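Recording demonstrations for the two-arm kitchen task

This page sets out the procedure for recording demonstrations at the Arngate laboratory. It applies to all operators working on the toy kitchen task, in which items are moved between a tray and a cooking pot by two arms under remote control. Operators who have not yet completed the induction should speak to Milagros Ticona before booking a station.

Before the session

Check the booking sheet and confirm which task variant has been assigned. Each variant has a short written instruction, for example "put the carrot in the pot", and that wording must be entered in the recording software exactly as it appears on the sheet. Free wording is added later by the annotation team.

Switch on both arms and allow them to complete their homing movement. Keep hands clear of the table until the status light is steady. Open the live view from each wrist camera in turn. The fingertips should be visible and in focus. If a lens is marked, clean it with the cloth kept in the drawer and check the view again.

Setting out the table

Place the pot and the tray within reach of both arms. Their positions should change between sessions, and the tray should be turned to a different angle each time. A policy trained on a fixed layout learns the layout, and our first set of recordings had to be set aside for this reason.

Arrange the toy food on the tray by hand. Items may lie on their sides or at an angle, and they may be close together provided that a finger can pass between them. Identical pieces may be used in the same layout. Where they are, the written instruction must make clear whether one piece or all of them are to be moved.

Other toys and household objects may remain at the sides of the table as background. They should be changed from time to time and must not block the path of either arm.

Recording an episode

1. Bring both arms to the start position and open the grippers.
2. Press the left pedal to begin recording. Wait for the tone.
3. Carry out the instruction at an even pace. Approach each item from above where possible and close the gripper until the item is held firmly.
4. Lift the item clear of the tray before moving sideways.
5. When one arm is working over the pot, keep the other outside the rim until the first has withdrawn.
6. Return both arms to the start position and press the right pedal to stop.

An episode should last no more than 104 seconds. Longer attempts are cut off by the software and will not be saved.

Small errors need not end an episode. If an item slips, pick it up again and continue – recoveries of this kind are useful in training and should be kept. Stop and discard the episode if an arm strikes the pot, if an item leaves the table, or if a hand enters the working area.

Labelling and review

After each episode, mark it as complete, complete with recovery, or failed. Failed episodes are stored separately and should not be deleted by the operator. Add a note if anything unusual took place, such as a delay in the video or a joint warning.

Rearrange the items after every episode and the whole table after every 13. The software displays a reminder and will not start the next recording until it has been acknowledged.

Octavio Ayala reviews a selection of the recordings each Friday. Operators will be told if their episodes show sudden movements, long pauses or instructions that do not match what was done. The target for each variant is 700 accepted episodes, shared among all operators.

Ending the session

Park both arms, switch off the motor power and return the toy food to its box. Confirm that the upload has finished before logging out. Faults should be reported to Rosaura Mosquera on the same day, with the station number and the number of the last episode recorded.

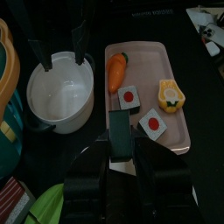

Wrist camera view during a two-arm recording, with toy food on the tray and the second gripper at the pot.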